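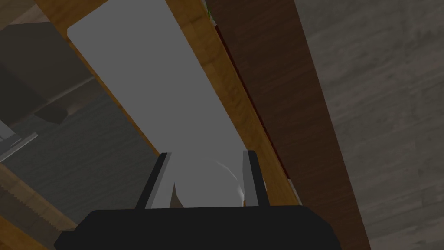 *Figure 1. Simulated gripper with open fingers and a pale gray slab between them.*

## Rules for our simulated kitchen robot

Our team at Brollmont wanted safety rules short enough to remember. We started with the Staltine checklist from class, which has 53 items, and boiled it down to a few we really use. I loved this part of the project!

**Rule 1: Know where both arms are.** The arm that's waiting matters just as much as the one that's working. 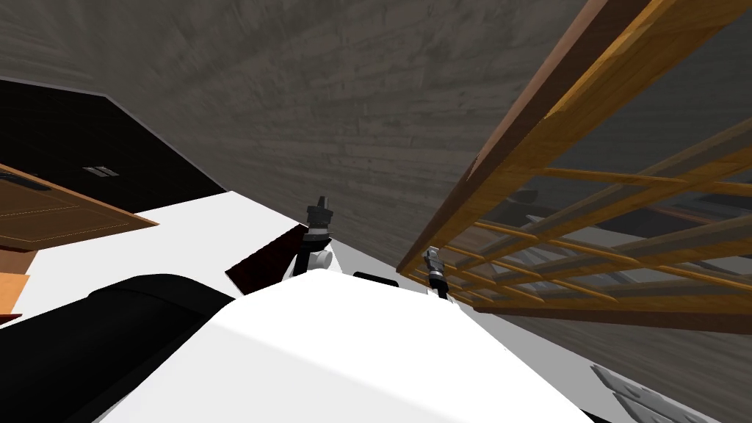
We set the clearance between a moving arm and any furniture at 150 mm, and Delia Ledesma wrote a check that stops the run if an arm gets closer without a grasp planned. It caught mistakes on day one – mostly mine.

**Rule 2: Hold before you lift.** After closing, the fingers wait 400 ms. If the grip force drops in that time, the robot opens up and tries again.
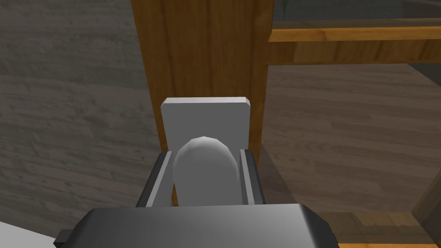
*Figure 3. A white, rounded object between the gripper fingers, next to the wooden frame.*

**Rule 3: Log every stop.** We gave each one a plain reason, like "too close" or "lost grip," so other teams can read our files. 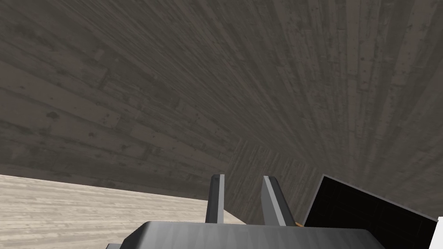 Our log reached 1,622 entries by the end, and sorting it was more fun than it sounds. "Too close" was the top reason by far. In February we want to try the same rules on the Gornutgate scenes, where the aisles are narrower – I think Rule 1 will need a second distance for slow moves.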